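Calendar Conversion Tool: Release Inspection Checklist
Module: Teris date converter, build 13
Inspector: Wenche Rustad
Date of inspection: 2025-11-16

1. Input limits
Dates outside the supported year range are rejected with an error. PASS
Comment: Error text still refers to the October build. Reword before release.

2. Month length table
Each month checked against the printed almanac. FAIL
Comment: 2 months in the last supported year are one day short. Table to be reloaded from the Torvik master file.

3. Weekday output
Weekday matches in both directions. PASS

4. Round trip
Convert, convert back, compare. FAIL
Comment: 8 dates came back shifted by one day. All fall in the months listed under item 2. Retest after reload.
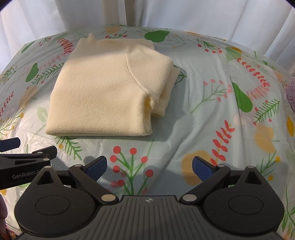

Folded cream knit with ribbed front panel, on a printed tablecloth.

5. Time zone handling
Result does not change with the device clock setting. PASS
Comment: Checked on desktop only. Phone check is open, assigned to Bendik Midtbø.

6. Blank and partial entry
Empty day field gives a prompt and no result. PASS

7. Print view
Both calendars shown with the era label. PASS
Comment: Label wraps on narrow paper. Minor.

8. Backup of previous table
Copy stored on Closatport before any reload. NOT DONE
Comment: Required before work on item 2 starts.

Status: held. Items 2, 4 and 8 must be closed and signed by a second inspector.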